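Thursday, late, kettle on for the second time

I meant to write yesterday and fell asleep on the couch with the pen in my hand, so this is two days in one and I will probably get the order wrong.

The choir archive is nearly moved. I say choir archive as if it were a grand thing, when it's really the back bedroom at Elin's, plus whatever was in the boxes from the Momholm hall, plus Unai's tapes. But it was 859 recordings when we finished the list, and I felt so proud typing that last line that I got up and walked around the block (in my slippers, it was that kind of evening). Some of them are whole concerts and some are just people coughing and a chair being dragged and then half a verse of the ferry song. I won't hear of throwing those out. You can hear old voices in the coughing, if you knew them.

What took the time was the names. Every tape from the Lerberg years says "spring, altos good" or "rain" or nothing, and I had to sit and listen until I recognized a solo. I listened to 25 versions of the harvest hymn this week and I still like it, though I now think we have always taken the second verse too slow. Mother would have said so too. She used to tap the pew with her ring when Baltasar let it drag, and on one tape from Lesside I swear I can hear it, a little tick tick tick under the basses. I played it back until my tea was cold.

Patricio wants everything sorted by year. I'd like it by place, because that's how I remember it: the cold church, the school gym with the awful echo, the lawn at Lesside where the wind took the sheet music. We talked it over on the phone for most of an hour and ended up on his daughter's wedding and my bad knee -- so that's still not settled. Both lists would be the kind thing to do, and I suppose I'll be the one doing them.

The recordings are all going onto the server, with copies on two drives, one for me and one for Elin's sideboard. 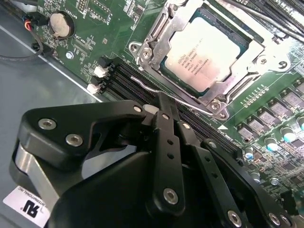

Josphat wrote back tonight that the solo on the tape marked "rain" is him, he was nineteen and had a fever, and could we please file it under some other name. I laughed out loud in the kitchen. It's the loveliest thing in the whole collection and it will go under his own name, in both lists.

Tomorrow: return the Khurana songbook, buy envelopes, call Unai about the box with the broken lid. Soup is still in the freezer.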